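Home | About | Visits | Open Positions | News
Posted in April by the Stelell events desk

Call for participants: open day at the Nusus office floor

Stelell is looking for 20 people to take part in its next robot open day, held on a Tuesday at our Nusus site. The day covers ordinary office work: opening and closing cabinets, putting away folders, and clearing small items from desks and floors.

Participants spend the morning watching the robot work, then take turns giving it short spoken requests. After lunch there is a group talk with the Geladeo team, who write the software. You will be asked to fill out a form on what was clear and what was not.

No technical background is needed. You must be 18 or older, able to stand for an hour at a time, and willing to follow floor staff directions. Last year's open days drew more than 800 visitors, so places in the small groups go fast. Lunch and parking are covered.

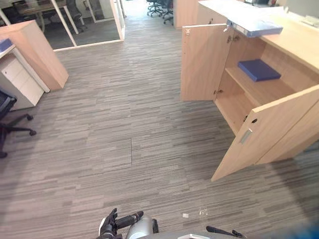

Cabinet work on the office floor, with a dark blue folder on the shelf.

To apply, send your name, a phone number, and two or three lines on why you want to come. Quote reference 242. We reply to everyone by email.

Contact: Stelell Visits, 2360 Wattanapong Road | © Stelell | Back to top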